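Prirkelholm Two-Arm Teaching Bench

Product page last revised 2/24/18

The Teaching Bench is a pair of small arms on a shared mounting plate, supplied with a matching pair of hand-held leader arms. The operator moves the leaders and the bench arms follow. Each run is saved as joint positions together with the camera views, ready to be used for training or played back on the bench.

It suits teams who want to teach jobs that are awkward to write out as code. Hanging stemmed glasses on a wire rack is one we use a lot in our own workshop. The foot of the glass has to pass the curls of the wire, and the fingers have to let go without dragging the glass back out.
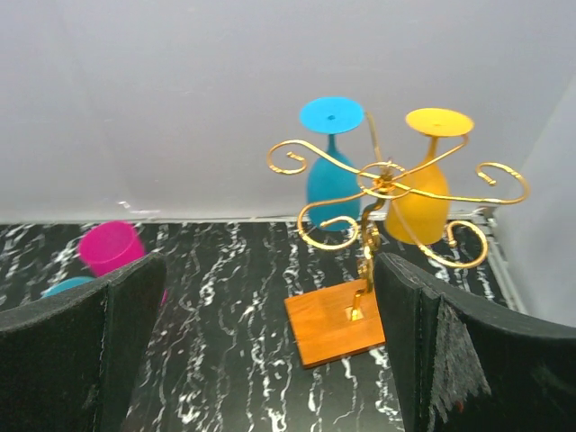
Padded fingers are fitted as standard. The covering is a wearing part, and heavy users should expect to replace it. Spare pads are sold in packs of 20 (part 1343) and can be changed without taking the gripper off the wrist. Ornoson pads also fit, but the gripper must be re-zeroed after fitting them as they are a little thicker.

Each wrist has its own small camera looking out between the fingers. A fixed camera covers the whole tabletop. All views share one clock, so there is no need to line them up afterwards.

Teaching a task

Set out the objects, hold both leaders in the rest position and press the foot pedal to start. Press again to stop. A short press keeps the run and a long press throws it away. Most customers begin with 40 runs of a task and add more where the arms hesitate. Move the objects a little between runs, and keep a slow, even pace - fast corrections are hard for the arms to follow.

One person can work both leaders. For longer jobs, Hằng Ung in our training team suggests swapping operators at set times and noting the change in the run log. 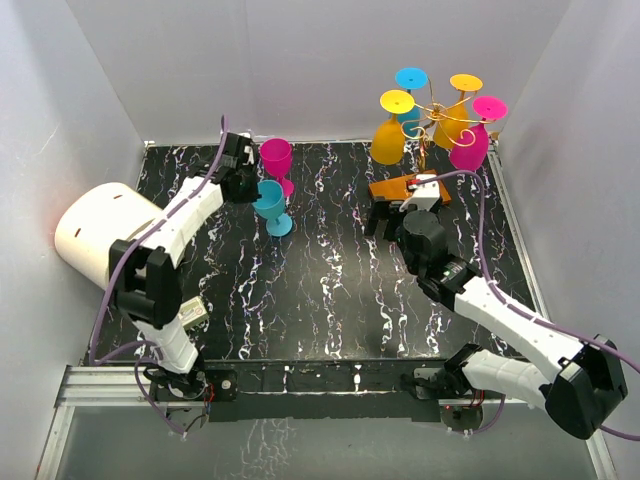

Either arm can be locked while the other is being taught. The lock is a switch on the leader, and the locked arm holds its position under power.

What is supplied
Two bench arms with grippers and cables
Two leader arms with table clamps
Wrist cameras and one fixed camera
Foot pedal
Recording software on a USB stick

The enclosure and tabletop are sold separately. Delivery is from Prirkelholm stock. For orders and spare parts, ask for Iraklis Ververidis on extension 191.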